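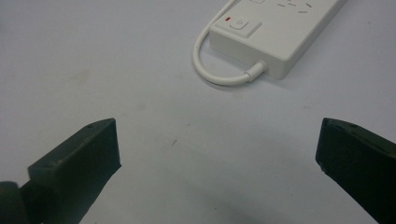

Plallix Height-Adjustable Desk – Set-Up Guide
Prepared by Wikov Technical Publications. Revised 15 April 2025

Section 4. Fitting the Top and Routing Power

Complete Section 3 before you begin. The base must stand upright on all feet, with the crossbars locked and the control box mounted but unplugged.

Tools needed: Phillips screwdriver, pencil, tape measure, soft cloth.

4.1 Fitting the top

1. Place the top on the base with the finished side up. The cable notch faces the rear.
2. Center the top from left to right. Measure the overhang at both ends and adjust until the two measurements match.
3. From below, start all 8 wood screws by hand through the bracket slots. Do not tighten yet.
4. Check the overhang again, then tighten the screws in a diagonal pattern.

CAUTION: Use only the screws in bag B. Longer screws will break through the finished side.

Note: Tops supplied by Kowalczyk before June have no pilot holes. Mark the bracket positions in pencil and drill to the depth shown on the template in bag B.

4.2 Power strip and cables

1. Set the power strip near the rear of the work surface, or mount it under the top with the 2 clips provided.
2. Run the strip's cord through the cable notch and down the left leg. Secure it with the 4 hook-and-loop ties.
3. Leave enough slack for the full travel of the desk. Slack should hang behind the leg, clear of the floor.
4. Plug the control box directly into a wall outlet.

WARNING: Do not plug the control box into the power strip. Do not connect one power strip to another.

4.3 First movement

1. Clear everything from under the desk.
2. Press and hold the down button until the display shows RST, then release.
3. Press and hold the up button until the desk stops. Watch the cords through the whole travel. If one pulls tight, release the button and return to 4.2, step 3.

If the display shows E2, the legs are out of step – repeat the reset from step 2.

4.4 Care of the surface

Wipe with a cloth dampened in water and mild soap, then dry. Smudges that remain may be removed with isopropyl alcohol on a cloth. Do not use abrasive pads or wax.

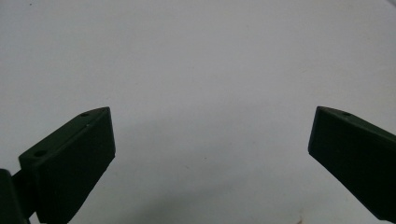

Fig. 4-2. Off-white finish.

Replacement tops, clips, and ties are ordered through Wernbridge. Quote the model code from the label on the rear crossbar.

Continue to Section 5, Storing Height Presets.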